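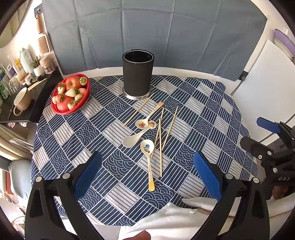
I had never been to a protest in my life, and my first one was in slippers.

They were good slippers, too, green felt with rubber soles, and I'd bought them specially, because the flyer on the bus shelter said SOFT SHOES ONLY and I'm a person who takes a flyer seriously. I read it twice while I waited for the 42. March on the Town Hall, it said. Meet at Zakaria, 9:30 p.m. No shouting, no whistles, no drums. Soft shoes only.

You need to understand how Trimberg was that spring. The council had passed Rule 41, and Rule 41 said that after nine in the evening the whole of Somarside had to be quiet. Shops shut, chairs in, windows closed if you had a radio on. You could walk home, as long as you were "proceeding directly." It was done for Kiltex, who had started a dawn shift at the mill and put most of the new workers in the apartments along the canal, and Kiltex had told the council that its people weren't sleeping. Fair enough! I like people to sleep. But Somarside had always lived late. In May you could walk from the lock to the church at eleven at night and hear four kinds of music and three arguments, and somebody would hand you a slice of melon out of a window. Now you could hear the traffic lights change.

So I went. I got off the 42 two stops early so I could arrive on foot like a real marcher, and I came around the corner by the shoe repair place and there they were, the whole street full, right back to the canal rail, and I couldn't hear them. I mean it. Hundreds of people and all I could hear was a kind of brushing. Moccasins, ballet shoes, gym socks with the grippy dots. One very tall man had tied dish towels around his boots. A girl of maybe six was riding on her grandmother's hip in a pair of knitted ducks.

Zakaria was dark, of course, with its chairs up on the tables behind the glass. It's a café, or it was a bakery that turned into a café without telling anyone, and under Rule 41 it had lost the only part of the day when it made any money. The owner was standing in the doorway with a box of chalk and some slates. If you wanted to say something, you wrote it.

I took a slate and couldn't think of one thing. I'd been angry for six weeks, in the kitchen, in the shower, very eloquent in the shower, and I stood there with the chalk and it was all gone. The woman next to me had written LET US BE LATE. The man in the dish towels had MY MOTHER DANCES. In the end I wrote HELLO. I was so embarrassed by it that I nearly wiped it off with my sleeve, but then the brushing sound picked up and we were moving, and I held it up.

Oh, it was wonderful. I don't know how to tell it without waving my arms. We went along the canal first, past the Kiltex apartments, and the rule among us was that there we had to be quietest of all. People took hold of each other's elbows so they wouldn't stumble. A dog's collar was jingling and its owner picked the dog up, a big dog, a really substantial dog, and carried it past three whole buildings with its legs hanging down. He was sweating. Somebody took the back half for him.

And up on the second floor a curtain opened and a young man looked out. He had the Kiltex undershirt on, the gray one they give them with the stripe. He looked down at all of us going by with our slates. I held up HELLO.

He lifted his hand. Then he went away, and I thought well, that's that, but a minute later the door at the bottom opened and he came out with three others, all of them in socks.
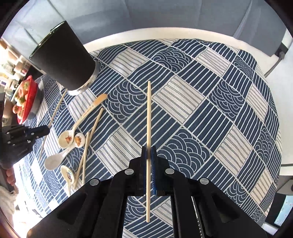

**Vol. 2, No. 41**

The four of them walked beside me. I gave the first one my slate and he turned it over and wrote on the back, resting it on his knee, hopping a bit to keep up. It took him from the laundromat to the pharmacy. When he held it up it said WE SLEEP FINE. IT IS THE FANS.

I pointed at the word FANS and made a face like a question.

He took the chalk again and drew it. A long box, a roof, and on the roof a row of circles with blades in them. The mill. He pointed back over the canal. And I stopped right there in the street, so that a lady in bedroom clogs walked into me and patted my back to say sorry. We all stood and listened. With the shops shut and the music off and the windows closed, with a whole neighborhood holding its breath, you could hear it perfectly well. A low hum with a flutter in it, coming over the water. It had been there all along and we'd been covering it up for years with melon and accordions.

He wrote one more thing, small, because there wasn't much room left. BEFORE, THE MUSIC WAS NICER.

Well! I wanted to shout. I have never wanted so badly to shout, I had to put my hand over my own mouth. The owner of Zakaria came back down the line to see what the holdup was and read the slate, and read it again, and then took it by the corners as if it were a tray of hot rolls and carried it to the front.

It went through the crowd faster than we walked. I could see it go. Heads bent together, someone reading and turning around with their eyes huge, then the next row. People started rubbing out what they'd written. LET US BE LATE went, and MY MOTHER DANCES (a pity, I loved that one), and all along Church Street the slates came up again saying the same three words: LISTEN TO THAT.

The police were waiting at the Town Hall steps, two officers with a folding table, and I'd like to report that I was brave about it, but my knees went. One of them had a machine for measuring noise. It was in a leather case and he was obviously very proud of it. Rule 41 had a limit in it and he was there to see whether we went over. He held the thing out toward us at arm's length. We stood there in our slippers. The little girl in the ducks had fallen asleep. He looked at the dial and shook it gently and looked again.

Then the owner of Zakaria walked up to him, took him by the shoulders, very politely, and turned him around to face the canal.

I wasn't close enough to see the needle. I only saw his face, and then I saw him beckon to the other officer without taking his eyes off it, and the two of them bent over that machine like people looking into a pram.

The mayor came out. She'd been working late, or hiding, opinions differ. She stood on the top step in her coat and you could tell she had prepared for yelling. She had a paper in her hand with things on it to say to people who were yelling. She looked at us, and she looked at the paper, and she cleared her throat, and it went off the stone like a gunshot. She actually winced.

"Good evening," she whispered.

A thousand slates went up. I say a thousand - the newspaper said 1,000 the next morning and I've decided to believe the newspaper, though it was the same newspaper that called us "the pajama party," and hardly anybody was in pajamas.

She read them. She was a long time reading, considering they all said the same thing. Mine didn't, mine was down at the front with the drawing on it, and the owner of Zakaria handed it up to her. She held it away from her and then close. She asked the officer something in his ear and he tipped the dial so she could see. And then she sat down on the step, coat and all, and undid her shoes. They were the kind with a hard little heel. She set them side by side next to her and came down to the pavement in her stockings and listened with the rest of us.

It didn't end that night. I know it would be a better story. Kiltex sent a letter saying that the fans were within every standard, and then a second letter saying that they weren't fans, and the council met and put it off and met again. Rule 41 stayed on the books right through the summer. We marched eight more times. I wore out the felt slippers and got a pair in red.

But on the walk home that first night, past ten, when we were all supposed to be proceeding directly, I went back along the canal with the four from the mill. They'd got their slate back from the mayor, with a smear across it from her glove. We weren't holding up anything by then. One of them started to hum, so low I thought at first it was the roof across the water, and then it went up at the end, and it was a tune, and it was one I knew from out of somebody's window years ago. I didn't know the words. He didn't either, I think. We did the first part over and over as far as the lock, and a window opened above us, and we all froze with our socks on the cold stones.

An arm came out with a piece of melon on the end of it.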